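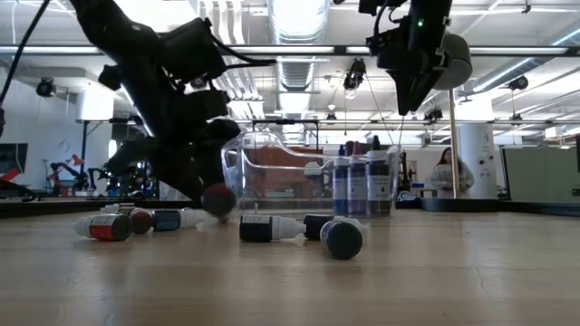
Small dropper bottles on a wooden tabletop, with three more upright in a clear plastic bin.

Dropper bottle

A dropper bottle is a small container made to release liquid one drop at a time. The term covers two quite different things: the glass bottle with a rubber bulb and pipette, and the squeezable plastic bottle with a narrow tapered nozzle and a screw cap. This article deals mostly with the second kind, which is used for eye drops, food coloring, inks, craft paints, glues, flavorings and a long list of household liquids that need to be handed out in small amounts.

Construction

The plastic type usually has three parts: a soft body, a tip pressed into the neck, and a cap. The tip, also called a nozzle or plug, has a narrow channel that slows the flow. Squeezing the body pushes the liquid out; letting go draws air back in. Bodies are commonly made of a soft plastic, while caps tend to be harder. Some caps have a small pin inside that closes the channel when the bottle is shut. Child-resistant caps, which must be pushed down before they turn, are found on medicines and on some hobby products, though not on all of them.

Drop size

Sellers often state the number of drops in a bottle as if a drop were a fixed unit. It is not. Drop size depends on the width of the tip, the thickness of the liquid, its temperature, and the angle at which the bottle is held. A recipe that calls for "three drops" from one brand may give a noticeably different result with another. The older rule of 20 drops to the milliliter is a convention for thin, watery liquids, and it has been repeated far more often than it has been checked by the people repeating it.

Color coding

Caps and labels are frequently colored, and it is widely assumed that the color says something about the contents. In some fields it does. Eye medicines in several countries follow a loose scheme in which cap color points to the class of drug. In craft and kitchen goods no such scheme exists. A blue cap may mean blue dye, a mint flavor, or nothing more than what the packer had in stock. Black caps are especially uninformative, as they are used across whole product lines where only the label changes.

The hobby writer Emrys Wynne argued in the Wolthorpe household guide that users should read the label and ignore the cap entirely. His reasoning was practical: caps get swapped. Once two bottles with the same thread have been open on the same table, there is no guarantee that each got its own cap back. Later editions softened the advice, without giving any grounds for the change.

Storage

Claims about storage are numerous and poorly supported. The most common is that dropper bottles must stand upright. For bottles with a well-fitting cap this is mainly a precaution against leaks, although with pigmented liquids the position also affects where the solids settle. Hobbyists who lay bottles on their sides say the contents mix more easily afterward. Others say the tip clogs. Both habits have loyal followers and very little testing behind them.

Clear bins are popular for keeping small bottles together, mainly because labels can be read through the side. The drawback is that a half-filled bin lets light bottles fall over, and a fallen bottle often hides its label. The Gamcombe tray, sold with 25 fixed holes, was meant to solve this, but it accepted only one body width. The Wainwright rack took several widths and was bulky enough that many owners went back to a plain bin.

Dritel, a maker of storage goods, once advertised that its sorting inserts would suit a collection of nearly 3,000 bottles. Few homes have been shown to need this - or to have the shelf space.

Cleaning and reuse

Empty bottles can sometimes be rinsed and refilled for craft use. The tip is the hard part. Most are pressed in tightly, and prying them out can scratch the neck and spoil the seal. Dried paint or glue in the channel may be cleared with a fine pin, at the risk of widening the opening and changing the drop size. Bottles that held medicine or strong solvents should not be reused for food, whatever the refill kits suggest.

See also

Pipette
Squeeze bottle
Screw cap
Food coloring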